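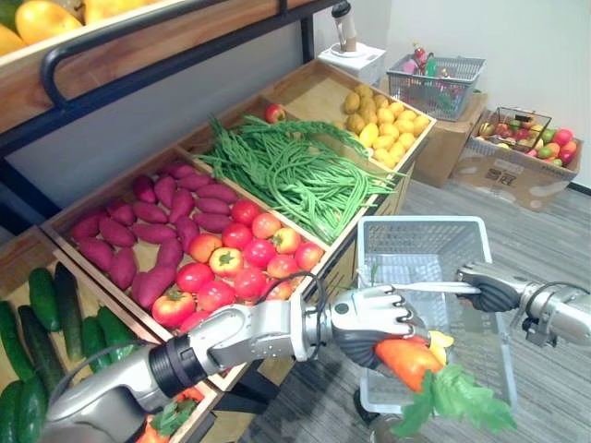 Journée portes ouvertes, poste « étal » : notes du 21 janvier 2019

Présents pour nous : Remedios Carrasco, Etornam Quaye et moi. Côté visiteurs, Úna Moynihan et Benedicta Gbeho (Mindena), plus les élèves de Sándor Borbély en deux passages. Jusqu'à 50 personnes annoncées par groupe, il en est venu moins l'après-midi.

Mise en place

Étal en bois contre le mur blanc, même garniture que pour les essais : mangues en haut, patates douces, tomates, haricots et petites pommes de terre au milieu, concombres en bas. Panier blanc au sol devant l'étal, les deux bras au-dessus. Les caisses de réserve restent au fond, sur la moquette. La prochaine fois les pousser plus à droite, on a du mal à passer derrière quand le public est là.

Démarrage à vide, puis reprise des positions de repos. Le bras gauche a demandé un second recalage. Etornam a baissé la vitesse après le premier passage, Benedicta trouvait le retour trop brusque pour des gens debout à côté. Laissé comme ça jusqu'au soir.

Déroulé

Prise d'un légume à gauche, transfert au-dessus du panier, dépose. Carotte avec ses fanes pour commencer, c'est ce que tout le monde veut voir. La prise se fait sur la racine, les feuilles pendent librement. Tomates : correct, serrage réduit. Haricots : deux essais, les deux ratés, ils s'emmêlent et tout le paquet vient avec. On ne les remet pas au programme tant que la prise n'est pas revue.

Main droite : tenue de la tige argentée, à l'horizontale. Surveiller le câble du bras gauche, il remonte en boucle près du poignet et Remedios craint qu'il finisse par s'accrocher au rail de l'étagère. Rien de tel aujourd'hui.

Arrêt d'urgence utilisé 3 fois, dont une par moi, par erreur, en reculant contre le pupitre.

Questions du public

Prix des mains (j'ai donné 3 320 euros, tarif du devis Brandão, à vérifier). Est-ce que ça marche avec de vrais clients autour : non. Úna a demandé si le même réglage tient sur des légumes abîmés ou mous, on n'a pas de mesures là-dessus. Elle voudrait un essai avec les bacs Closix qu'ils ont chez eux.

À faire

Gaine pour le câble du bras gauche (Etornam).
Marquage au sol à 200 cm de l'étal, le ruban actuel se décolle sur la moquette.
Renvoyer à Mindena la fiche de réglage du serrage.
Journal Pronton : l'export de l'après-midi est incomplet, relancer avant d'effacer le poste.
Visite retour chez Mindena en février, date à fixer avec Úna.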